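Lisholm pinch fault

The Lisholm pinch fault is a failure of grasp checking in robots that handle clothing. The control software reports that a garment is held by one layer, while the fingers have closed on two layers or more. The name comes from the Lisholm workshop, where the fault was first written down during trials of the Gerkent folding program.

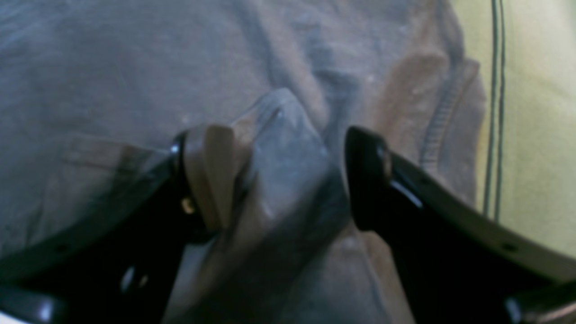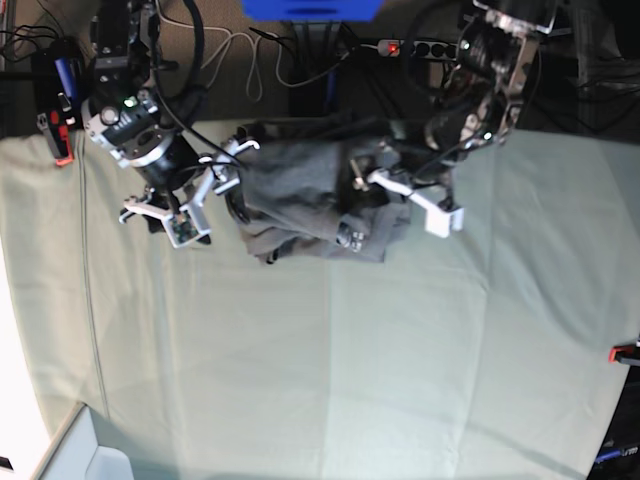
Handling of a crumpled garment with robot grippers.

Background

Gerkent decides if a grasp is good from one value only, the distance between the fingertips after closing. Thick knitted cloth and a double layer of thin cloth can give nearly the same distance. In the trials the program accepted both, and the next motion, a wide pull to open the garment, was started with full speed.

Occurrence

The fault was noticed in January, when a sleeve seam was torn during a pull. Salamatu Owusu, who kept the trial log, then went through all 1314 recorded grasps and marked about 800 of them as uncertain. Most of these caused no damage. In three cases the pull ended with an overload stop of the wrist motor, and in one of them a fingertip screw had to be replaced.

Dark garments were overrepresented in the log. The overhead view gave little contrast inside the folds, so the camera could not correct the wrong finger value.

Safety

An overload stop leaves the cloth under tension. When the fingers are opened by hand, the arm can move a short way toward the operator. The workshop rules therefore ask that the arms are lowered by the program first, and that the hands stay outside the table until the motors are off.

Correction

Ffion Ifans proposed a slow test pull of two seconds before the wide one. If the motor current rises too early, the grasp is released and tried again at another point. The change was included in the Pivaner release of the program. It makes each fold slower, and it does not detect a double layer at a hem, where the cloth is already stiff.

See also: Hou grasp test; Overload stop

Contact | Copyright and terms of use | Back to top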